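4. Making the Embossed Panel

For this section you need the Honum folder (the one with small leaves), one sheet of heavy cardstock, and the two clear plates of the machine. If you have not yet opened the feet of the machine, go back to section 2.

4.1 Cut the cardstock to 5 x 7 inches. Cut it a little bigger than the final panel, the edges can curl during pressing.

4.2 Spray the back side of the cardstock very lightly with water. One spray is enough. Wait until the shine is gone.

Note: Do not spray vellum or glitter paper. They will wrinkle and they do not become flat again.

4.3 Put the cardstock inside the folder. Push it until it touches the fold. The front side of the paper must look to the side with the name Honum.

4.4 Put the folder between the plates, with the fold going first into the machine.

Caution: Never use the metal shim together with a 3D folder. The pressure is too high and the plate can crack.

4.5 Turn the handle slowly in one direction. If it becomes very hard to turn, stop, turn back, and remove one plate. Do not use force.

4.6 Take out the panel and leave it under a book until it is dry.

4.7 Rub the ink pad softly over the raised leaves. Hold the pad flat. I learned this way from Inger Mikkelsen at the paper club in Drunbridge, and it gives a cleaner result than a blending brush.

4.8 Trim the panel to 4 x 5 1/4 inches and attach it to the card base with foam tape. Press in the middle first, then the corners.
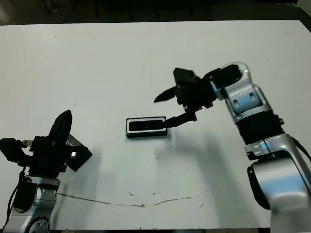
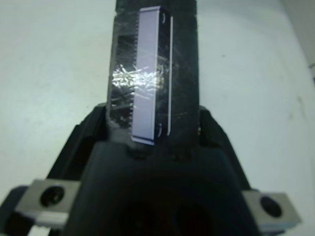 Note: Foam tape makes the card thicker. If you want to mail it, use flat double-sided tape instead and check the thickness with your post office.

4.9 Clean the folder with a soft dry brush. If there is ink in the lines, use a damp cloth without soap. Keep the folder lying flat, away from the heater.

Changing the plates

The plates become curved after many passes. This is normal. Turn them over each time and they will stay straight for longer. I changed my first pair after 367 passes, but I work mostly with thin paper. Replace a plate at once if you see a crack near the edge.

Continue with section 5, Adding the Greeting. Keep the small pieces you trimmed in step 4.8, you will use two of them there.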